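Search this journal
Enter keywords, author or DOI

13 August 2019
Gerasimos Makris and Oluwatosin Shehu

4. Visitor load and access control at the Drikdale show cave

4.1 Study site and permit system

The Drikdale cave is reached by a single footpath from the village of Misent. Entry is by timed permit, sold at the trailhead office and through two licensed tour operators. Under the rules in force during the study, no more than 127 visitors may enter on one day, in guided parties of at most 12. Each party is allowed 5 hours underground, including the walk to and from the lower chamber. The permit price does not vary with season.

Records for July were taken from the office ledger and compared with the guides' own trip sheets. The two sources list 3801 permits issued. Where they disagreed on party size, the trip sheet was used, as guides take a head count at the gate and the ledger is filled in at the time of sale. No-shows were kept in the demand series and dropped from the load series. 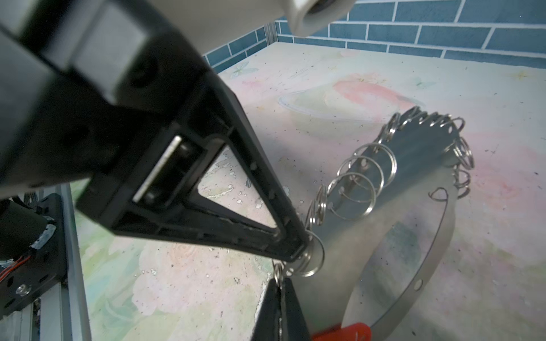 Figure 3. Gripper with its tip at a cluster of metal rings.

Permit demand was concentrated in the morning slots, and the early departures sold out well before the afternoon ones opened for sale. Tour operators held a fixed share of each slot and returned unsold places the evening before, which left walk-in visitors with a poor choice of times. 

4.2 Effect on overnight stays

Guesthouse registers in Misent and in the neighboring settlement of Rana were used to estimate how many permit holders stayed overnight. Visitors with morning permits were more likely to have slept in Misent the night before. Those with afternoon permits mostly arrived by bus from Fudach and left the same day. Moving places from morning to afternoon slots would therefore ease crowding in the lower chamber but would be expected to reduce room sales in the village. The size of this loss depends on how many day visitors could be persuaded to stay after the tour, and the registers do not allow that to be measured.

Two limits should be noted. Register entries give a party name but no permit number, so matching was done by surname and date, and common surnames were excluded. The study also covers one peak month, and the pattern may not hold in the wet season, when the lower chamber is closed.

Comments (3)

tmarsh_caving
Does the daily cap include guides and porters? It makes a difference in the lower chamber.

R. Delacourt
Excluding common surnames could bias the match toward foreign guests. Was this tested?

guesthouse_owner
The last bus to Fudach leaves too early for the late parties. Some of them stay for that reason alone.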